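Resting a stew overnight: pan in the fridge or decant?

Forum index > Food and Kitchen > General

baltoledo
Posted 2020-12-11

Settle something for me please. I make a big beef and barley thing most weeks in winter and it is always better the day after. My method for years has been to let it cool with the lid on, put the whole pan in the fridge, and take it out the next evening. My sister-in-law stayed last week and reacted as though I had been keeping a badger in there. According to her you must decant into something shallow, straight away, and the pan should be washed before bed.

I am fifty-three and have never once been ill from my own stew. From other people's, yes. Who is right?

Baltasar

hauwa_j
Have to side with the sister-in-law, sorry. A deep pan of something thick takes ages to cool in the middle, and barley is about the thickest thing you can do to a liquid without calling a builder. Mine goes into two roasting tins, a couple of inches deep, on a rack by the back door. Cold enough for the fridge inside 90 minutes, which is what I was taught when I did school dinners.

Also the lid on while it cools is the wrong way round. You're keeping the heat in. That is the lid's whole career.

Prondum
Lid off and you get a skin, a fly and whatever falls off the extractor hood. Lid ajar.

baltoledo
I don't own two roasting tins. I own one roasting tin and it has a personality.

OldTamuno
Been cooking in the same kitchen since 1981 and I do what Baltasar does, except the pan goes in the sink first with cold water up to its shoulders. Stir it now and again. Change the water when it goes warm. It comes down quicker than you'd think and you haven't dirtied anything else. Then lid on and into the fridge.

The washing up argument is a separate argument and I suspect it's the real one.

Olumide

hauwa_j
The sink works, I'll give you that. You do have to stand there though, and most people won't. They'll stir it once, go and watch something, and find it at midnight.

OldTamuno
I have found it at midnight. It was fine.

hauwa_j
Olumide, you are the reason there were posters up in our canteen.

shadi_b
Can I ask about the flavour bit, as everyone has gone straight to the germs. Does it improve overnight at all, or are we just hungrier the second day and not sick of the smell? I cooked a lamb one in February and fed half to my flatmates that night and half to them the day after, without saying which I thought would be better. Three of them preferred the first night. One said there was no difference and could he have the bread.

baltoledo
Your flatmates are not a jury.

Prondum
Lamb is different, the fat sets and coats everything. Beef shin has the jelly, and it needs the night to settle into itself. Chilli too. Fish stew, no, never, and if you microwave it at my place of work I will find out where you park.

shadi_b
So the rule is that it's better the next day except when it isn't. Got it.

hipolito_h
My mother's rule was that a stew should be taken off the heat, left to one side for an hour and not talked about. Then eaten. She thought keeping it for tomorrow was a sign that you'd made too much to show off. She had a point, although she also kept butter in a wardrobe.

On the actual question, I think Baltasar's method is all right if the quantity is small. He says "big". How big is big?

baltoledo
Big enough that I have to take out the middle shelf.

hipolito_h
Then no.

OldTamuno
Taking a shelf out is perfectly normal. What do people think the little grooves are for?

hauwa_j
The trouble with the shelf-out method is what happens to everything else. You've put a great warm lump next to the milk and the whole fridge spends the evening trying to cope. I have a cheap thermometer in the door of mine and I can see it go up when my son so much as thinks about yoghurt.

Prondum
Anyone tried those Adix chilling paddles? You fill them with water, freeze them and stir the pot with them. There's one in the cupboard at work but it smells of somebody's curry from a previous government.

hauwa_j
We had something along those lines at the school. They're good. They're also the size of an oar, so if your freezer is full of peas, as a freezer should be, you won't get it in.

shadi_b
I've frozen a drinks bottle full of water and stood it in the middle of the pan. Wash the outside first, obviously. It looks daft but the centre is where the heat hides. Take the label off. I did not take the label off, and the soup had a nutritional information panel in it.

baltoledo
All right, an update, as I've been bullied into an experiment. Same recipe, half the amount, which meant the small pan and no shelf removal. Cooled in the sink à la Olumide, stirred whenever I remembered, then into the fridge with the lid on. Out again this evening.

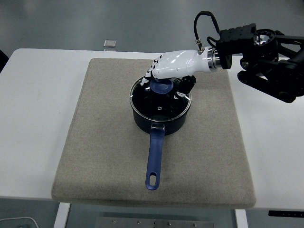 Results. It was as good as ever. The barley had drunk nearly all the liquid overnight, so I let it down with a mug of stock and a splash of the vinegar from the pickled onions, and brought it back up slowly. The sister-in-law has been told by telephone. She asked if I'd washed the pan in between, and I explained that it's difficult to wash a pan with a stew in it, and we left things there.

What I did notice is that the smaller lot came down to cold very quickly compared with my usual vat. So I will concede that much to Hauwa.

hauwa_j
I'd like that concession printed and laminated.

hipolito_h
Vinegar from the onions is clever. I use the last of a jar of mustard, with a bit of hot water shaken round in it.

Prondum
Half the amount though. You've changed two things at once, so you've proved nothing. It could have been the sink or it could have been the size.

baltoledo
I have proved I had dinner.

OldTamuno
Seconded. And for anyone reading this years from now, put the barley in later. If you're keeping it overnight, it only needs to be just about done when you turn off the heat. It carries on by itself in the fridge, like a teenager.

hauwa_j
Agreed about the barley, still no about the midnight thing. And reheat it properly when you do, right through and bubbling in the middle as well as at the sides. People get it warm enough to eat and stop there.

shadi_b
Bubbling in the middle and then it catches on the bottom. What do you do about that? I ruined one of my mum's pans last winter and she has brought it up at two birthdays.

Prondum
Low heat, flat-ended wooden spoon, don't wander off. If it does catch, don't scrape it. Tip the good stuff into another pan and leave the burnt layer where it is.

shadi_b
That would be decanting.

baltoledo
Don't start.

hipolito_h
Has anyone got a view on dumplings? Night one or night two?

OldTamuno
Night two. New thread please, that one will get nasty.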